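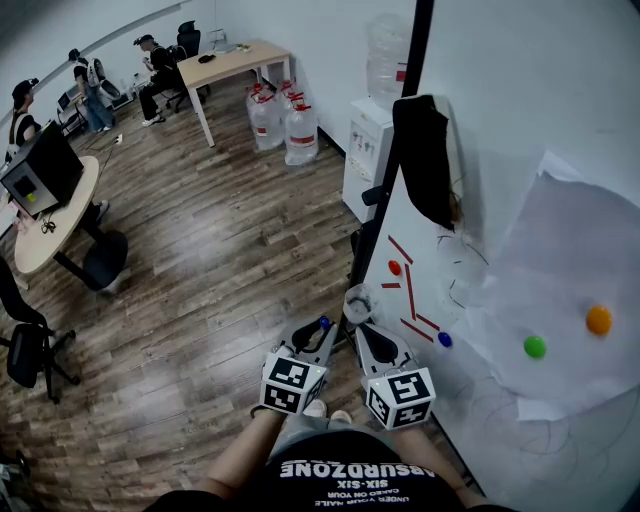 How do you get old marker off a whiteboard that has tape on it?

Take the tape off first, then clean the whole board in one go. If you clean around the strips you get a line at every edge and have to do it over.

I've been looking after the shared room at Pruitt since February. The whiteboard is the thing people ask me about most, so I'm putting my answers in one thread.

Peel tape slowly and keep it low, almost flat against the board. Pulling straight out leaves more glue behind. Red tape shows up well from across the room and I have no complaint about it, but a long strip needs patience.

For glue, rubbing alcohol on a soft cloth. Hold it on the spot for 2 minutes before you wipe. Don't scrape with a ruler. Emmett Ferreira did that on our old board and the scratches held ink until we got rid of it. 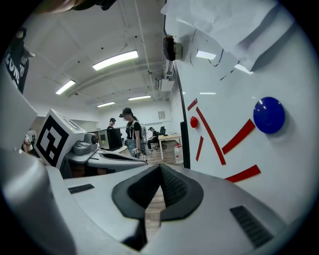

Gray scribbles that won't come off with the eraser are usually old ink. Go over them with a fresh dry-erase marker and wipe right away. Then alcohol, then a cloth with plain water, then a dry one.

If you tape a big sheet of paper on the board, put the tape at the corners only. Fold one end of each piece under so there's a tab to pull.

Declan Inskip asked if he could leave tape up for a whole month. I'd change it sooner. Ours came off clean after 5 days and left glue after three weeks.

Different subject, same room: full water jugs stay on the floor against the wall near the dispenser. Please don't stack them on the desk. Wipe the neck of the new one before it goes on.

Empties go by the door. Nassoro Khaemba has the delivery number if we run low.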